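Renata Saavedra
Moving my bag stuff out of the bedroom this week. The hall by the brick wall is the only spot left, so that's where it's all going. Notes as I go.

Renata Saavedra
First problem was the hook. I had the big backpack on a hook for 2 months and the hook came out of the wall. It was a cheap one and the bag is heavy when I have my laptop in it.

Renata Saavedra
Dezső offered me his old wooden cart. Upper tray, lower shelf. I paid him 20 for it and he carried it up the stairs, so I think I came out ahead.

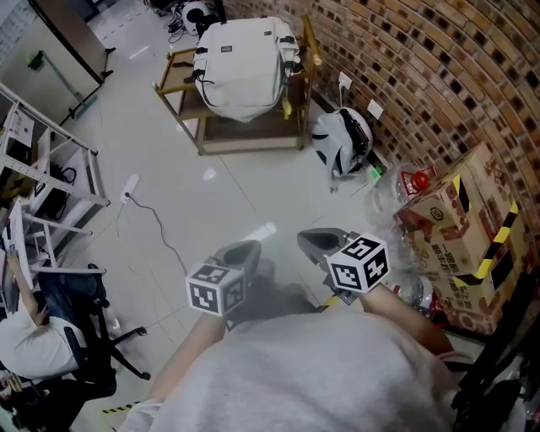
Big bag up on the cart, white one on the floor by the brick for now.

Renata Saavedra
The backpack takes up most of the top. I wanted room for keys and mail up there too - not happening. Those can go in a dish on the lower shelf.

Renata Saavedra
Someone asked why I don't put the smaller bag on the lower shelf. I might. I use it every morning and don't want to bend down and pull it out from under there. Trying the floor first.

Renata Saavedra
Cables are next. I have a box for them from the Altenine order in December, never used. Will measure tonight and see if it fits behind the cart.

Renata Saavedra
Also, if you have brick tile like mine, what are you using to hang things? Kristóf says drill into the grout lines. I'd like a second opinion before I make any holes.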